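Speaker notes - Flokden review, automation users' evening, Jan 21, 2022

Total 50 min incl. questions. Water on the lectern. Clicker is backwards, left button = forward.

SLIDE 1 - title
Hello, thanks, short intro. I buy fixtures and small cells for a living, don't sell them. Paid full price for the Flokden license, no deal with them. Say this early, somebody always asks.

SLIDE 2 - what Flokden is
Simulated practice cell. You get an arm, a table, a task board, some shop stuff around it. Runs on your PC, no hardware. Aimed at shops that want to try a job before they tie up the real robot.
Three packs on sale: Iko (pick and place), Lougher (clamps and latches), Talletti (cables, not out yet, they say July).
Tonight is mostly Lougher. Iko is fine, nothing to say about it.

SLIDE 3 - why I looked at it
Our real clamp fixture is in use all day. Can't get time on it. New people learn approach angles on a part that costs money, then I get the phone call. Wanted somewhere to get it wrong.
Don't tell the coolant story, takes too long.

SLIDE 4 - the Lougher view
Leave this one up a while. Let them look.

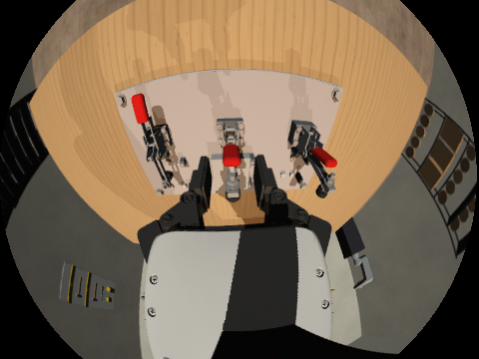 Lougher pack, view over the gripper: toggle clamps with red handles.

Points to make -
Handles sit at different angles, so one approach won't do for all of them. Good. Same headache as the real thing.
Center one lines up between the fingers. That's the one to start people on.
The view is very curved, straight table edges come out as arcs. People hate it for the first hour. Then they stop complaining. If your real wrist camera has a normal lens, switch this off in settings, it's under Display and not under Camera, took me ages to find.
Shadows on the plate are soft, useful for judging height. Turn them off and my crew got noticably worse at it.

SLIDE 5 - setup
Install was easy. License server was not. Two calls to support, both picked up quick, second person knew what she was doing.
Needs a decent graphics card. Office laptop = slideshow.
Import your own fixture: possible, on the pro license only. STEP files OK, our big assembly choked it. Strip out the fasteners first.

SLIDE 6 - what we ran
117 tries over the trial, all clamp closing, same start pose.
Grip force setting matters more than speed. Default too low for the handle, arm slides off the end and keeps going like it did the job. Tell them to raise it before day one.
Reset button puts everything back to start. Love this. Real fixture, someone has to walk over.

SLIDE 7 - second camera
The high view, whole cell at once.

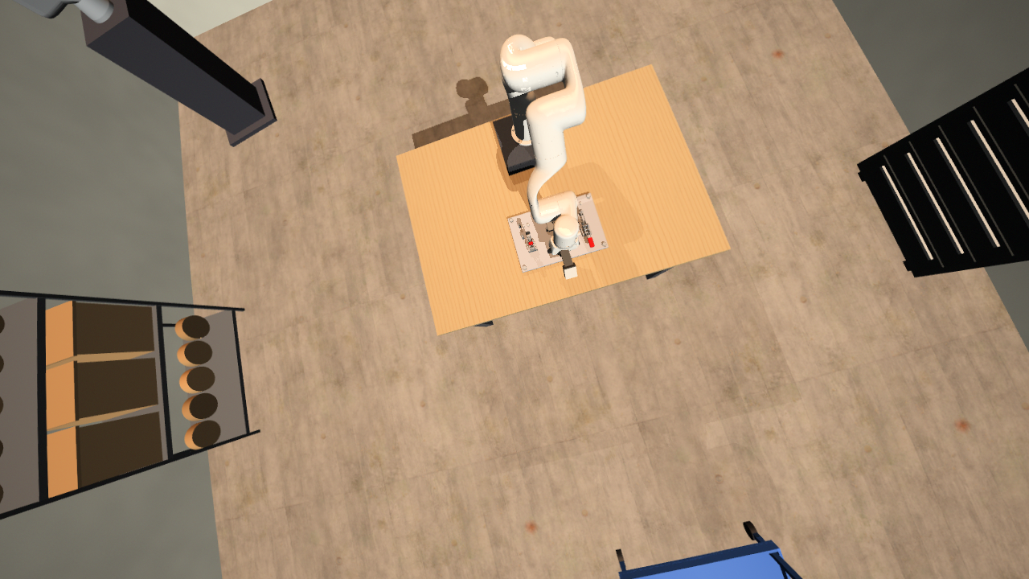

I'd keep both views open if you have two monitors. Close one tells you where the fingers are, high one tells you what the elbow is doing, and it's the elbow that hits things. One of mine drove every run from the close view only and kept wondering why the arm stopped short - joint limit, plain as day from above.
Camera is draggable but does not save its position!! Put in a ticket. Still open.
Boxes and rolls on the shelving are set dressing as far as I can tell, couldn't get the arm to do anything with them. Would rather have a second board.

SLIDE 8 - cost
800 a seat per year for one pack. Second pack is extra, ask them, the quote I got was messy. Pro license quoted seperately.
Compare with one bent clamp arm plus the downtime. Don't oversell this, their numbers will differ.

SLIDE 9 - what's wrong with it
Clamp feel. Real toggle goes over center and you know it. In Lougher the handle just arrives. You can't learn that part there.
No wear, no chips, no oil. Everything clean every time.
Manual is thin, clamp section is 7 pages and half of that is the license text.
Log export is CSV only, no units in the headers. Guess mm.

SLIDE 10 - would I renew
Yes for two seats, not for the whole crew. New starters and whoever is planning the next fixture. Everyone else gets more out of time on the machine.
Would wait on Talletti until somebody has tried it with a stiff cable.

Questions. Likely ones -
Does it talk to our controller? Ours yes, with an adapter, check yours before paying.
Can it run headless? Yes, pro only.
Mac? No.

If short on time drop slide 5, go straight from the clamps to the runs.
Sign-up sheet for the demo seat is by the door.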